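3. How households kept their recipes

3.1 The notebooks and the people who lent them

We came to the notebooks slowly, and I think it is fair to say that most of what we learned in the first weeks had very little to do with cooking. Yogesh Vashisht had grown up two streets from the old market in Mindiscombe, and it was his idea to ask families there whether they still had the handwritten recipe books of their parents and grandparents. Many did, in drawers and biscuit tins and, in one case, inside the case of a sewing machine. By the end of September we had been lent 45 of them, and their owners had been kind enough to sit with us (often over a meal) while we turned the pages together.

Most of the books are school exercise books with soft covers. A few began life as account ledgers, and their columns are still put to use, with the weight of flour sitting neatly where the rupees or the dollars used to go. We transcribed every recipe that had at least one ingredient and one instruction, which gave us 3,440 entries in all. Where a page held only a name, such as "Kashyap's lemon pickle," we noted it separately and asked the family about it. They nearly always had plenty to tell us.
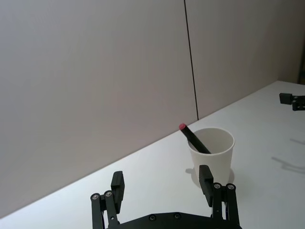 Figure 6. Open two-finger gripper with black finger pads, seen from behind and above.

3.2 What counts as a measure

Cups and spoons make up the larger part of the measures, as anyone would expect, but we were charmed by how many amounts depend on a particular object in a particular kitchen. One family's book calls again and again for "the blue bowl, to the chip." The bowl itself had been given away to a cousin years ago, and the daughter who now cooks from the book has settled on a soup bowl that she feels comes close enough. She told us that the rice pudding is a little thinner than it was, and that she has grown to like it better.

We sorted the measures into standard ones (cups, ounces, grams), household ones (the blue bowl, a tea glass, a handful) and open ones ("enough," "as you like"). Poonam Semwal and I each sorted the whole set on our own and then sat down to compare. We disagreed most often over the handful, which Poonam wanted to treat as a standard measure, and after a good deal of friendly argument we left it among the household ones.
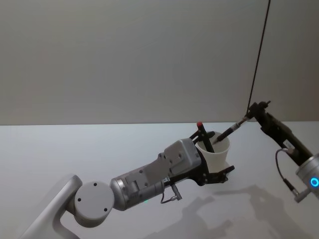
The open measures deserve a little more room than we first gave them. They gather in the savory dishes, and above all in the seasoning, while cakes and sweets are given in exact weights even by writers who never weigh anything else. Several owners explained this to us in nearly the same words: a curry can be tasted and put right as it cooks, and a cake goes into the oven and has to be trusted.

3.3 Later hands

We found notes in a second or third handwriting beside 105 of the recipes. Some are corrections, and quite sharp ones ("far too much salt, halve it"). Others record an occasion, a birthday or a visit, or simply who asked for seconds. In the book we call Kumthorpe, after the house it came from, a mother and daughter carry on what amounts to a conversation in the margins, the mother in ink and the daughter in pencil, about whether ginger belongs in a plum cake.
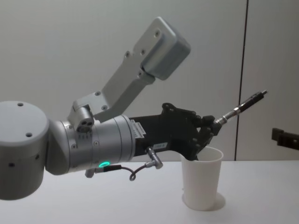 We had planned to leave such notes out of the transcription, and I am very glad Yogesh talked us out of it. They are often the only sign of which recipes were cooked at all. A clean page may belong to a dish copied down out of politeness to a neighbor, while a page with a later note on it has plainly been opened again by somebody with an opinion.

3.4 Recipes cut from packets

Tucked loose between the pages of many books were recipes clipped from packages and magazines. We entered these in the Zivumik catalog under their own heading and did not add them to the total given in Section 3.1.

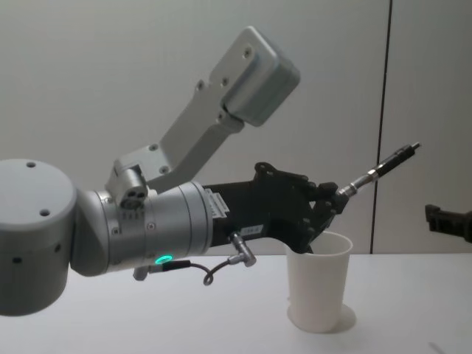 A clipping was sometimes copied out by hand a few pages later, and the two versions rarely agree. Sugar tends to go down and spice tends to go up, and the cooking times grow longer, perhaps because the ovens were slower than the ones the packet writers had in mind. We return to these pairs in Section 4, where the changes are set out dish by dish.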